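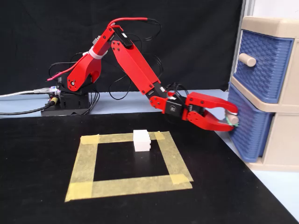 Gripper on the lower knob. Holding it is the easy bit.

Drawer policy, bench gallery
Reading time: 2 min

Rennie is our drawer-and-block policy, trained on 40 teleoperated demos and served through the Nultari runtime. The Walport blog post it's based on claims 1,000 trials with hardly a miss. I'd like to see their drawer. Ours is light, it sits on a slick black surface, and the policy has no force signal to tell it when the thing has started to shift. I've put up four stills for anyone who thinks the success rate tells the whole story.

The overhead view is what the planner gets. At 10 Hz it has a decent idea of where the tape square is and a much vaguer one of how far the drawer has travelled. Note the fingertip right at the drawer's front edge, block still in the square.
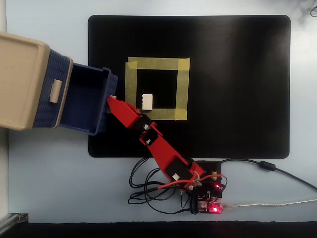

Gripper open, drawer open

Action chunks run 25 steps before the next prediction gets a say. Erhan Karabulut reckons that's fine with temporal smoothing on. I reckon smoothing hides the bad chunks from whoever is reading the plots.

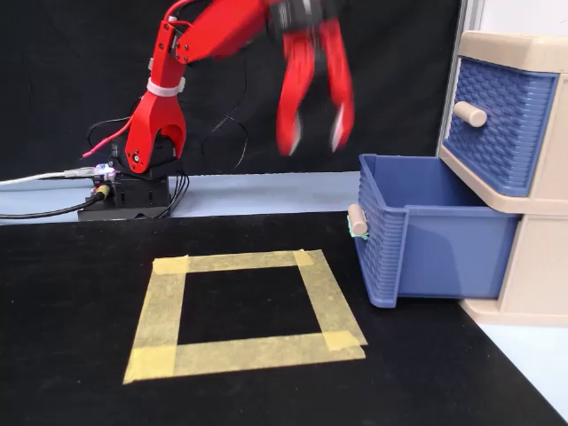 Lower drawer fully out, arm mid-move above it. Blur courtesy of the wrist.

Isov, our logging tool, marks a stage complete when the joint angles land inside a tolerance. It never checks the pixels, so I don't trust its green ticks. Labelling the stages by hand is slow, but at least the labels mean something.
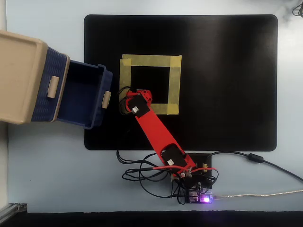

End piece over the corner of the tape, seen from overhead. The wrist hides part of the target from this camera, whatever the colour thresholds are set to.

Last updated: January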